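Coupon books are not dead, says the woman who prints them

Beatriz Carvalho has 20 minutes before the printer calls. She says so when she sits down, says it again when the coffee comes. The spring book goes to press at four.

The book is the Plosari Saver, a spiral-bound thing that fits a glove box. Local coupons, one page per business, sold at school fundraisers and at the counter of whoever's in it. She started it from her kitchen. Now there's an office over a tire shop, two desks, a phone that did not stop the whole time we talked.

"People hear coupon and they think grandma with scissors," she says. "Fine. Grandma spends money. But so does the guy with three kids who wants a pizza for half off."

This edition has 117 businesses in it. Restaurants mostly, then car washes, hair places, a bowling alley, two dentists. The cap is 120. She could go over but the wire binding gets fat and the back pages tear out. She learned that the hard way, one fall, with a box of returns in the hallway.

So three pages open, four hours out. Is she nervous?

"No. Well. Ask me at three." She checks her phone. "Grovard wants the inside back cover but they want it at the inside page price. We're talking."

Grovard is a muffler and brake shop. They've been in since the first edition and the owner still pays by check, walks it over himself. Same offer every time, a free brake check. Carvalho has tried to talk him into something stronger. He won't budge, and his page gets used anyway.

What makes an offer work? She has opinions here, lots of them, comes at it fast.

"Ten percent off is nothing. Don't print it. I'll tell a customer, I'm not taking your money for ten percent, go home and think. Buy one get one, good. Free dessert with two dinners, very good, the dessert costs them a dollar. A dollar amount off a dollar amount, people get that right away. If you have to do math in the parking lot you've lost."

And the fine print?

"Short. If the fine print is longer than the offer, people think it's a trick. Half the time it is a trick." She laughs. "Not valid holidays, fine. Not valid weekends, with a party of more than four, before five, after seven? Come on. Just say you don't want to be in the book."

She turns businesses down. Not often. A tanning place that had changed its name twice. A restaurant that was refusing its own coupons, she got calls from buyers, she went and ate there and tried one herself. They said the manager wasn't in. Out of the book the next year.

"The buyer paid for it. That's what the shops forget. It isn't junk mail, somebody handed over 19 dollars for this."

Nineteen dollars is the cover price. Schools and teams keep a bit more than half. The businesses pay a page fee on top, on a sliding scale she would not give me, and the covers are extra. She used to give pages away for free and live on the book sales. Didn't work. Businesses that paid nothing forgot they were in it, and the cashier at the register had never seen the coupon before in her life.

Now everyone pays something and everyone gets a visit. She does it herself, brings a sample, shows it to whoever is on shift, tapes a copy of the page next to the register. "The owner said yes back in the winter. The kid on the register started last week. The kid is the one who matters."

Tracking is old school. The coupons tear out, the shops keep them in an envelope, she picks up the envelopes. Beyene, the Ethiopian restaurant by the bus station, sent back the fattest one last year, so fat it was held shut with a rubber band. They'd put in a free lunch platter with any platter. They were worried about losing money on it. They're back this spring with a full page and a picture.

Pictures are a sore spot. She wants them from everybody, and gets what she gets. Phone shots, logos the size of a stamp, a menu somebody scanned crooked. Her designer works two days a week and spends one of those fixing other people's files.

"Send me the big one. Whatever you have, send the big one. I can make it small. I can't make it big." 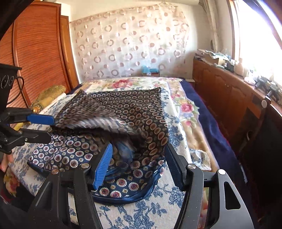
Printed fabrics on a floral sheet.

She does not do an app. She's been asked, every year somebody's nephew offers to build one. There was a trial run a while back with an outfit called Flindomov that put the coupons on phones, and she pulled out after one season. The fee was per redemption and the restaurants hated it. Also the book buyers are handing the thing to each other, leaving it in the break room, and she likes that.

"My sister has one in the car with the pages all torn out except the dentist. Thats a good customer."

What about the big deal sites, don't they do the same thing for free?

"They do it for whoever. I do it for here. If a place closes I know that afternoon, I drive past it." A place did close, in May, right after the books went out. She got a replacement offer from the sandwich shop next door and had a sticker printed up, and took the stickers around to the schools herself. Most of the books had already sold. She still gets calls about it.

For a small business thinking about its first ad, hers or anybody's, her advice is to pick one thing and run it long enough. A single postcard, a single week on the radio, that tells you very little. Also to answer the phone. She has called advertisers at noon on the number printed in thier own ad and had it ring out.

"You paid for that! You paid for the phone to ring!"

Hers rings. It's Grovard. She holds up a finger, goes out to the landing, comes back in a couple minutes writing on her hand.

They'll take the inside back cover. Full price, but he wants his truck in it, and he's sending the photo over now.

"How big?" she's asking, already back on the phone. "No, the file. How big is the file."

The spring Plosari Saver is on sale at participating schools and at the counter of most businesses listed. Page space for the fall edition opens once the spring books are delivered.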